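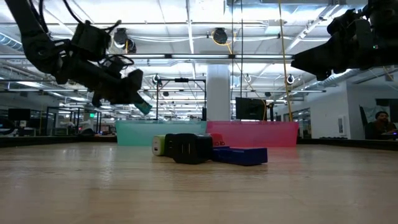 October, getting on for eleven at night. Tea gone cold again.

Spent the evening arguing with my sister on the phone about whether a machine will ever tidy her kitchen. She's seen the Oksanen advert, the one where the thing folds a towel and puts the kettle on, and wants to know if she should start saving. I said keep your money in the building society for now. She said I of all people ought to be more cheerful about it!

And I am cheerful, mostly. When I started at Stukska we'd have thrown a party if an arm picked up one block and put it in the right bin. Now I get cross when it doesn't. Sorting small bits into bins sounds like nothing (my nephew could do it at two, while eating a banana) but put a few things close together, one half hidden behind another, and you soon see how much your own hands do without asking you. You nudge the big one aside and feel for the little one. You don't even look.

We did 100 goes for the Trokau people last month and I wrote down every miss, in biro, because I don't trust the spreadsheet. Dark things are a pain. So are see-through bins, which I'd have bet against, but there we are - I owe someone a packet of biscuits.

What I told my sister is that a shop floor will get there first. Same table, same height, same lights, same parts coming along all day. Her kitchen has 5 different sorts of lid in one drawer and a cat. The Samunau lot reckon seven years for a proper home helper. I'd say longer for the lids, and I wouldn't let one near her good glasses at all.

She's still going to ask for a brochure. Must ring the dentist tomorrow, and find out who's had my decent screwdriver.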